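Working Group on Shared-Cell Practice
Minutes of the regular meeting, Collet room
29 January 2021 | Minutes taken by Gwenaël Guillot

Present: Gaëtan Perrin (chair), Gwenaël Guillot (minutes), two from the Hotdale bench team, one from Metska on the phone line, whose hold music was also present for item 1.

Apologies: Edton site safety, who sent a written comment longer than the draft it commented on.

1. Previous minutes

Approved with one correction. The word "collision" in item 4 is replaced by "contact" at the request of the team that had it.

2. Cell rules, draft 6

The chair took the group through the changes from draft 5. Most are commas. The three that matter:

Rule 3 (overlap zone). When both arms are powered, only one may enter the middle of the table at a time unless the task sheet says otherwise. Hotdale asked who decides where the middle is. After a discussion that used up the coffee, it was agreed that the middle will be defined on the task sheet by whoever writes the task, and that "you know, the middle" is not a definition. Agreed.

Rule 7 (hands). Nobody reaches over the front rail while either arm is enabled. This has been the rule since draft 1. Metska asked for the phrase "even quickly" to be added. Added.

Rule 11 (speed). Reduced speed for any first run of a new task, and for any first run after a gripper change. Hotdale asked if swapping fingers counts as a gripper change. It does. Hotdale asked if it could not. It could not.

Draft 6 adopted with these edits. It will be called version 1, to general disbelief.

3. Written comment from Edton

Edton would like the emergency stop tested before every session, with the result written down. The group already tests it. Writing it down is the new part. The chair observed that a test with no record is very hard to tell apart from no test, and that he had looked at the log for last March and found a drawing of a cat. Adopted. The log will be kept on paper at the cell, with a pen on a string.

Edton also asks for a risk assessment for each new object type. The group felt that a form per object would finish off the program by spring. Compromise: one form per family of objects. Phones are a family. Whether a phone in a case is the same family as a phone without one was put off to the next meeting, and the chair asked people to come with opinions that can be said in under a minute.

4. Good practice for the phone task

Not rules, but expected. Wording agreed line by line, hence the hour.

- Grip force is set on a dummy phone first. A phone that somebody still makes calls on is not a dummy, whatever its owner says about it.
- Phones start on their stands or flat on the table, as the task sheet has it. Leaning one against another is out.
- The second arm holds clear until the first has let go, except in handover tasks.
- Glossy screens throw glare back at the wrist cameras. Check the live view before recording and turn the stand, not the lights. The lights belong to the next cell too, and they have written to us.
- Cables on a moving link are clipped along it. Where a loop is needed at the wrist, run the arm slowly through its full reach and watch the loop the whole way.
- Storage on the cell walls stays out of reach of both arms in every programmed pose. Zip ties are accepted as a fixing. Metska asked for its objection to be minuted, and it hereby is.
- Warning labels stay readable. Do not put tape over them, and do not put a newer label over them either.

5. Spending

698 remains in the bench budget. Requests came to more than that before the second speaker had finished. The chair will buy a spare set of gripper fingers and the pen. The string is to be found locally.

6. Any other business

Hotdale proposed renaming the cell. Declined for the third meeting in a row.

Metska asked who is allowed to clear a fault and restart. Answer: whoever is running the session, after looking at both arms and not only the one that beeped. This goes into version 1 as Rule 12, so version 1 is now version 1.1.

Actions

G. Perrin: circulate version 1.1, order fingers.
G. Guillot: start the paper log, remove the cat.
Hotdale: write the overlap zone into the existing task sheets.
Metska: send its preferred alternative to zip ties, with a price.

Meeting closed when the room was needed.

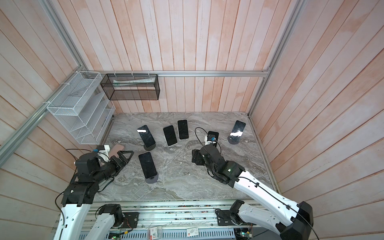 Recent items

Shared-Cell Rules, draft 5 (superseded)
Emergency stop log, how to fill in
Minutes: previous meeting, as corrected
Task sheet template, with overlap zone box

Contact: the working group, care of Gwenaël Guillot | Back to top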